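Head Case: Living With the Skudia Wrist Kit
By Urmila Solanki
7/18/25

Two boxes on the loading dock, no manual in either one. The manual was a card with a web address. Fine. That's how Jutora ships everything now, and if you've bought their grippers before you know the drill.

The Skudia is a bolt-on sensor kit for small robot arms. Bracket, sensor head, cable, software license. Sits at the wrist, looks where the gripper is going, tells the arm when it's about to do something dumb. Jutora sells it to shops that already own an arm and don't want to buy a smarter one. Shops like Toltodeo, a hardware packer with 4 arms on the floor and one very patient line lead, who let me camp out next to a test cell and get in the way.

Install first. Quick. The bracket bolts down on the mounting block with a hex key, and the cable goes back to the controller. I had it on before lunch, which included a phone call and a dropped bolt. A second person to hold the head would of helped. It isn't heavy but it's awkward, all the bulk is out at the end of a long thin arm.

Setup took longer. Jutora's app wants you to teach it the gripper shape before it does anything else, jaws open, jaws closed, wrist turned each way. Skip a pose and it makes you start over. I started over twice. The Saarinen kit I tried back in February let you save a half-finished profile and come back to it, and I missed that badly here.

Then it just worked, mostly. The first job was picking hinge blanks out of a shallow tray and setting them on a fixture. We let it run 500 picks and I stood there with a coffee. Two misses, both on blanks lying edge-up against the tray wall. The arm stopped, backed off, tried from another angle and got them. The old setup would've jammed and sat there beeping till somebody walked over.
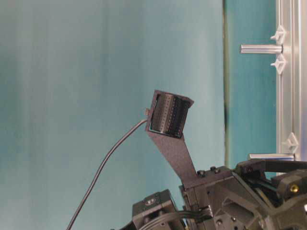 The sensor head on its long bracket, tilted up and away from the gripper, with the cable hanging slack at left.

About that cable. It's my biggest gripe. Thin, light, and there's no clip for it anywhere on the bracket. You get a bag of zip ties and good luck. Leave too much slack and it can snag on whatever is next to the arm. Leave too little and the wrist runs out of travel. The line lead ended up routing it with hook-and-loop tape from her own drawer, after trying three lengths of slack. At this price I want a molded channel. Jutora's support desk says a clip set is coming and would not say when.

The housing has that slightly rough, printed look too. Doesn't bother me. It bothered the plant manager, who asked if it was a prototype.

Second job, mixed bag of caps and brackets, was rougher. Shiny parts confuse it. Turn the overhead lights down and it gets better, but most floors can't do that. Saarinen handled the same caps with less fuss, though it's slower on everything else and the head is a lot bulkier. Pick your headache.

The long bracket does earn its keep. Views over the jaws stay clear even with a fat part in the grip, and you can re-aim the head without taking the whole thing off. Re-aim it and you have to calibrate agian, so plan on that.

Price is $1,000 for the kit, with the first year of software in it. After that there's a yearly fee, and Jutora wants you to call for a quote. I called. It depends on how many arms you have. Get that number in writing before you order.

Who should buy it: anybody with a decent arm doing dull picks out of trays, matte parts, steady lighting. Toltodeo is keeping the one I tested and has a second on order.

Who should wait: anyone handling chrome, or anyone tight on space around the wrist. See if the clip set shows up first.

Software updates came through two times during the test. One fixed the re-aim screen. The other moved the stop button to a diffrent corner, no warning, and the night shift was not happy about it.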